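Malmont pushed the September firmware to the Trotport 4 this morning. Build 3301. I've had it on two units since 6 a.m. and will post notes as I go.

First, the changelog is four lines long and two of them say "stability." The other two are a modem update and a change to the charge limiter. The modem update is the reason most people will want this.

Background for anyone who skipped the last build: the phone was dropping to LTE on handoff between cells and staying there until you toggled airplane mode. Kamran Hashemi logged it on his commute and posted the traces. Same behavior on mine, same band combination.

With 3301 the handoff completes and the phone returns to 5G in a few seconds. I drove the same loop through Sadeldale that I used last time. No stuck sessions. One loop is a small sample, so I'll repeat it tonight when the cells are busier.

Charge limiter. The old setting was a plain on/off switch at 80 percent. It is now a slider from 70 to 100 in steps of five. The menu has moved from Battery to Battery > Advanced > Care. If you had the switch on, the update carries it over as 80. If you had it off, you get 100.

Lorena Núñez asks whether the limiter holds when the phone is powered down. On my unit, no. I set 80, shut it off, left it on the charger, and it booted at 100. The old build did the same, so this is an existing gap and they haven't closed it.
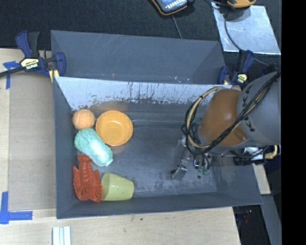

Benchmarks, since people keep asking. Single core and multi core are both within run-to-run variation of the previous build. GPU is the same. I ran each test 11 times with the phone at room temperature between runs and took the median. If someone shows you a big jump, ask what the phone's temperature was at the start.

Sustained load is slightly different. The CPU now steps down earlier and more gently. The old curve held the peak clock and then fell off sharply. Total work done over the full run is the same on my units. Games should feel more even, but I haven't measured frame times yet.

Storage: the download is small, but the installer wants 3000 MB free and will refuse without saying why. It just returns to the update screen. If yours does that, clear some space and try again before you call support.

Precious Fajardo reports the Mellor earbuds no longer reconnect on their own after the update. I can reproduce this on one unit out of two. Forgetting the earbuds and pairing again fixed it. Clearing the Bluetooth cache did not.

Bautista Figueroa is on the carrier version and doesn't see the update at all. Carrier builds usually trail the unlocked ones and Malmont hasn't given a date. Don't sideload the unlocked package on a carrier phone. The modem partitions are different and you can lose calling.

Rollback is blocked. The anti-rollback counter went up with this build, so once you're on 3301 you stay there or go forward. Back up first.

Frame times and the evening drive loop go in the next batch of posts. Idle drain needs a full night, so those numbers come tomorrow.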